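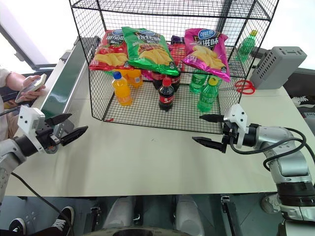

Ticket: Snack rack, chips sliding forward and soda that won't stay in its row
Opened by: Tove Nørgaard
Site: Clatside, break room
Status: open

Hi Steinar! So the wire rack is back to its old tricks. The chip bags go on the upper level and the bottles go underneath, same as always, and by lunchtime the green bag has crept forward and is hanging over the orange and cola. I push it back, someone grabs a soda, the whole thing wobbles and out it comes again. Driving me a bit nuts!

What I've tried so far:

Took everything off and checked the feet. One clip was loose, so I pressed it in until it clicked (thanks Montserrat for lending me your pliers). The wobble got better but it didn't go away.

Then I put the bottles back by drink, orange on the left, cola in the middle, green on the right. I think the mesh floor is half the trouble, because the bottles have a base 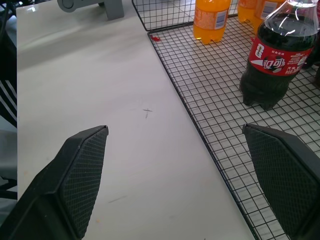 that catches on the wires if you slide them in, and then they lean on their neighbor. Lifting them straight down works way better. I did that for the whole lower level and only two needed a second go.

After that I laid the chips back on top, red, green, pink, with the heavy end of each bag toward the back. Better for almost 6 hours, which is a record for us, and then the pink one started turning sideways again.

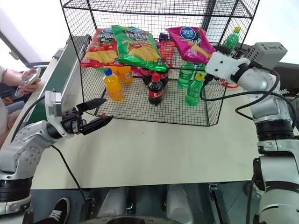
Red, green and pink chips on top, drinks on the mesh floor

Could we get a little lip or a strip of something grippy for the front edge? Kolbrún says Norðdahl had one on their rack back in March. I'm in until 4 if you want to come look.

Tove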